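トートバッグ

トートバッグは、上部が大きく開き、二本の持ち手がついた袋状のかばんの総称である。略してトートとも呼ばれる。名前のもとになった英語の tote は「運ぶ」「背負う」という意味の口語で、もともとは特定の形をさす言葉ではなかったらしい。どこの家にも一つや二つは掛かっている、たいへん身近なかばんだが、あまりに身近なせいか、どこまでをトートと呼ぶのかは作り手によってもずいぶん違う。

概要
口を閉じる仕掛けがないか、あっても留め具ひとつ程度という簡素なつくりが基本である。ファスナーで口をすっかり閉じるものもトートとして売られており、このあたりの線引きはおおらかというほかない。持ち手の長さによって手提げ型と肩掛け型に分けられ、その中間の、冬のコートを着るととたんに肩に掛からなくなる長さのものも少なくない(愛用者の嘆きの種である)。

歴史
布の袋に持ち手を縫いつけるという発想そのものは古く、いつ誰が始めたと言えるものではない。現在の形に近いものとしては、二十世紀の半ばに北米で氷や薪を運ぶために使われた厚手の帆布の袋がよく引き合いに出される。その後、買い物や通学に使われるようになり、書店や美術館が名入りの袋を配るようになると、持ち歩く看板のような役目も帯びるようになった。
港町コレロの縫製所マコカも、帆布の端切れで漁具入れを縫っていた工房のひとつである。創業者のハミシ・モレルは底布を二重にすることにたいへんこだわり、そのために一日に仕上がる数がなかなか増えなかったという。のちに工房を継いだジョロゲ・ンドゥングは持ち手を底まで回して縫う方式に改め、十一月の市に合わせて500枚を仕立てた。この型は今も工房の定番として残っている。

素材
綿の帆布がもっとも広く使われ、麻、ジュート、ナイロン、不織布なども用いられる。帆布は糸の太さと本数で厚みが変わり、厚いものほど自立しやすいかわりに、縫うのにも洗うのにも骨が折れる。洗うと縮むことがあるため、手洗いのあと形を整えて陰干しするのが無難である。薄手の生地は畳んで持ち歩くのに向くが、瓶や缶を入れると底が丸く垂れ、歩くたびに膝に当たる。

構造
側面と底を一枚の布で続けて取るものと、底を別布にするものがある。脇の下を三角につまんで縫うだけでもまちができるので、家庭で縫う場合はこの方法がまず教えられる。傷みやすいのは持ち手の付け根で、四角に縫った中に斜め十字を重ねて補強する縫い方が広く見られる。

収集と展示
催しの記念品として配られることが多く、収集の対象にもなっている。愛好家トリニティ・キンタニージャの収集は2,000点を超え、うち282点がスケルトン館で展示された。図録に文を寄せたコリン・セジウィックは、持ち手についた手の跡こそ見てほしいと述べ、新品同様の品ばかりを集める風潮をやんわりとたしなめている。

関連項目
手提げ袋、風呂敷、帆布、エコバッグ

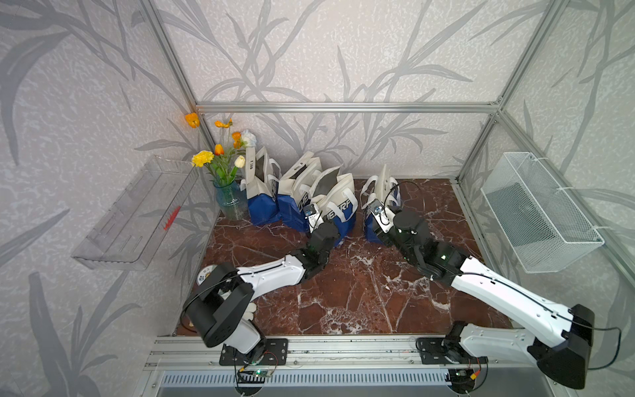
なお、風呂敷や巾着との違いについては、持ち手が初めから縫いつけられているかどうかを目安とすることが多い。ただし持ち手つきの巾着も昔から作られており、この項では口を紐で絞るものを除いて扱った。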